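Jaltudico Hand-Held Gripper Kit (pair)

Item 668 — page updated 2021-11-07

The Jaltudico kit is made for teams who want to record two-handed work at a normal table, without bringing a robot arm to the table. One person holds a gripper in each hand and does the task. The same jaws can later be mounted on an arm, so the recorded motion and the motion of the arm have the same geometry at the fingertips.

Each gripper carries a marker cube on top. The cube gives the position of the hand, and the camera on the tool gives the close view of the fingers and of the object. We recommend to start with small household tasks on a white or other plain surface, for example a box with a lid and scissors.

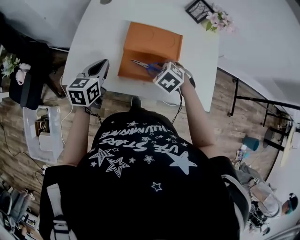
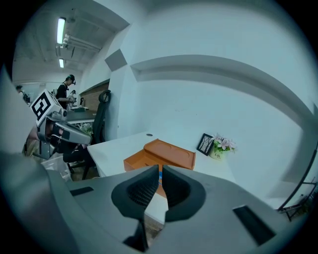
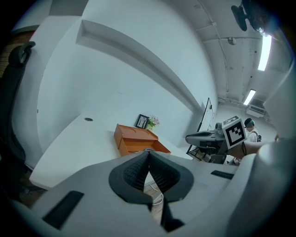
Two-handed work at an open box: one view from over the table, two from the gripper cameras. Photos: Jaltudico / Bramside workshop

What is in the kit

Left and right gripper, with fingertip pads fitted
Marker cubes, 2 pieces, already mounted
Cable set with arm straps
Spare pads, 3 pairs
Printed setup guide and calibration sheet

Fingertip pads

The pads have a textured surface and are a wear part. Please check them after every 40 hours of use and replace both sides of one gripper together. Pads from the older Brilcombe series do not fit — the screw holes are in a different place.

Setup

Connect both grippers before you switch on the recorder. Close the jaws fully one time, open them fully one time, and wait for the indicator light. Keep the cubes clean and do not put stickers on them. If a cube was removed, the calibration must be done again, even when it looks to sit in the same position.

The cables should run along the arms and not hang in front of the jaws. Users with short sleeves can fix the straps directly above the wrist.

Price and delivery

The pair costs $3,587 without shipping. Orders in North America are handled by Yurchenko Supply, all other orders by our own office in Bramside. The next production batch is planned for April. Single grippers are sold only as a replacement to customers who already own a kit — please write the serial number in your order.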